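Liebe Frau Masilela,

nun ist das Jahr doch schneller zu Ende gegangen, als wir im Frühjahr gedacht hätten, und ich möchte Ihnen vor den Feiertagen noch erzählen, wie es um unseren Versuch zur Kaliumdüngung bei Apfelbäumen steht (Stand: 19.12.2019).

## Probenahme und Labor

Die Blattproben sind vollständig! Von den beiden Standorten Ngubane und Naritz liegen uns zusammen **486 Proben** vor, davon 368 schon mit allen Ergebnissen für Stickstoff, Kalium, Calcium und Magnesium. Die übrigen sind noch im Labor bei Clillik, wo es im Herbst wegen eines defekten Trockenschranks leider gestockt hat. Man hat uns die restlichen Werte für Januar fest zugesagt, und ich rufe dort lieber einmal zu oft an als einmal zu wenig.

In Naritz, auf dem leichten Sandboden, liegen die Kaliumgehalte der ungedüngten Parzellen deutlich unter denen der gedüngten. In Ngubane sieht man davon bislang wenig, der Lehm dort gibt offenbar noch genug nach. Mit einer Deutung möchte ich trotzdem warten, bis auch die Erträge sauber zugeordnet sind.
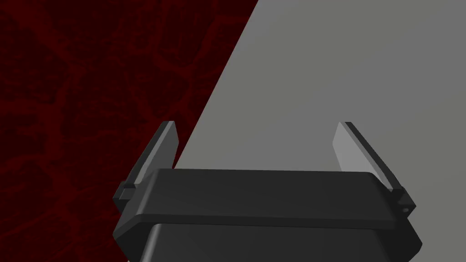
Bei der Ernte haben wir 1779 Früchte einzeln gewogen und auf Stippe untersucht, was mit klammen Fingern und einer recht eigenwilligen Waage seine Zeit gebraucht hat. Die stark gedüngten Parzellen in Naritz fielen durch mehr Stippe auf, und das passt zu den niedrigeren Calciumwerten in den Blättern. Ob es sich im Lager fortsetzt, sehen wir bei der zweiten Bonitur.

## Mittel

Aus dem Sachmittelposten sind noch 3000 Euro übrig, weil wir die Tropfschläuche vom Vorjahr weiterverwenden konnten. Wir würden das Geld sehr gern für zusätzliche Bodenproben aus dem Unterboden einsetzen und bitten die Vevetia herzlich um Zustimmung zur Umwidmung.

## Wie es weitergeht

- Januar: restliche Laborwerte, zweite Lagerbonitur
- danach Winterschnitt an beiden Standorten
- Auswertung der Nährstoffverhältnisse, zunächst nach Standort getrennt

Haben Sie vielen Dank für Ihre Geduld und für die freundlichen Worte nach Ihrem Besuch in Naritz, über die sich alle hier sehr gefreut haben.

Mit herzlichen Grüßen
Ihre Versuchsgruppe Obstbau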